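Notes on teleoperated laundry demos, part two

The first post covered the leader arms and the clutch pedal. Since then I have mostly been recording, and the notes below are about the recording side.

The task is narrow. Pick up one piece of cloth, bring it to the washer, put it in the upper drum, let go, back out. Letay Negash wrote the task sheet and kept it to those five steps. I wanted to add closing the door. She was against it, and after trying it for an afternoon I agree with her. Pushing a door shut by remote control needs a different grip and a different stance, and the operators kept rushing the cloth part to get to it.

We now have 117 usable episodes. Ilango Bangera drove most of them and I drove the rest. You can tell us apart in the joint plots without reading the labels. Ilango approaches the drum in one long arc and slows down near the opening. I stop short, correct the wrist, then go in. Both styles get the cloth inside, but mixing them gave us a policy that hesitates at my stopping point and then does his arc from there, badly. For the next batch we agreed on his approach.

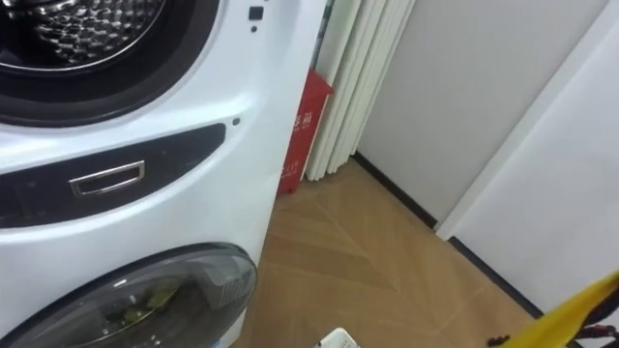
Camera angle matters more than I expected. The operator sees only the head view, and with the head pitched down to keep the gripper visible, the top of the upper drum drops out of view. Ilango handles this by tilting the head up once before the final reach. I used to do it from memory, and my memory was wrong often enough that the wrist hit the gasket. Rubber is forgiving, but a contact like that in the training data is still a contact the robot will learn to make. I have thrown out every episode that has one.

Cloth color was the other variable. Bright pieces are easy to track against the floor. Dark ones disappear next to the gripper fingers, and the operator starts guessing where the edge is. We are keeping both, labeled, at a fixed ratio.

Latency on the Temeck link sits at roughly 550 ms when the relay is loaded, and it is not usable like that. On the local network it is fine. Radwa Nasr moved the video onto its own channel in March, and the stutter during head motion went away. Force feedback is still off - the gains that feel right in free space oscillate on contact, and I have not had time to retune them.

Operator fatigue is real. After 10 episodes in a row my release timing gets sloppy, opening the gripper while the cloth is still over the lip of the drum. We swap seats at that point now.

Next is the retrain on the single-style batch, then the same task starting from a different spot on the floor. I will post the success rates when I have both.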